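I finally switched to refills, and I'm so happy I did! Vikadano, the little shop next to the bakery, sells dish soap and shampoo by weight, and you just bring whatever you've got at home.
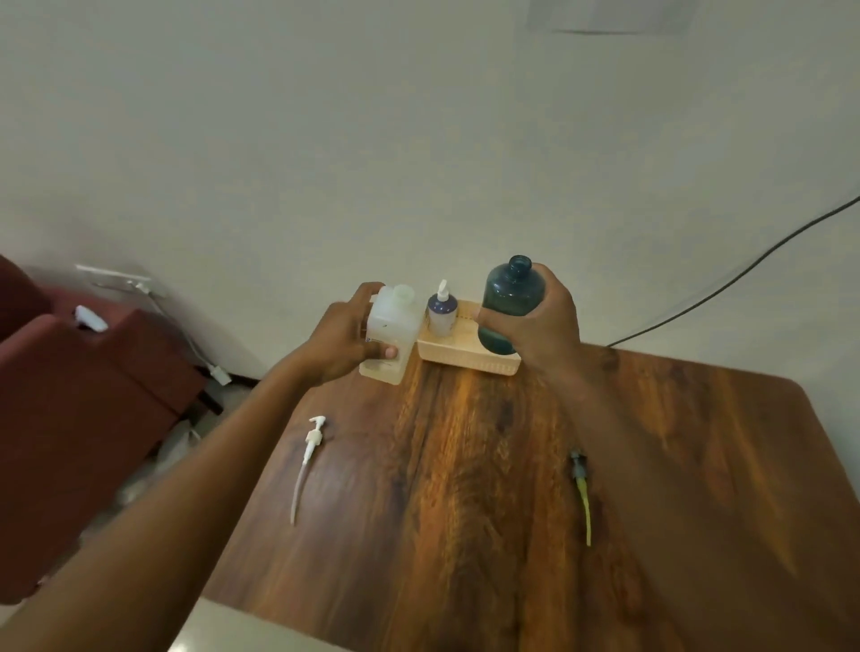 My first trip was on a Thursday. I came home with 361 grams of the orange blossom shampoo (it smells amazing) and spent less than I do at the supermarket.

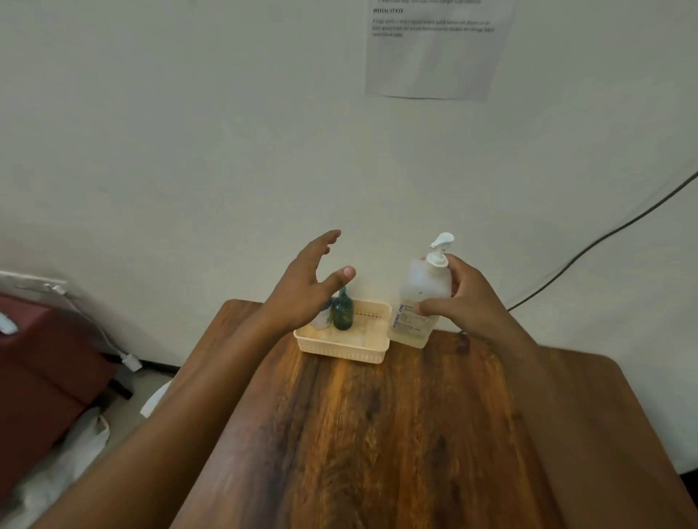 Next up is laundry soap. Vibeke at the counter swears by the unscented one, so I'm getting that in August.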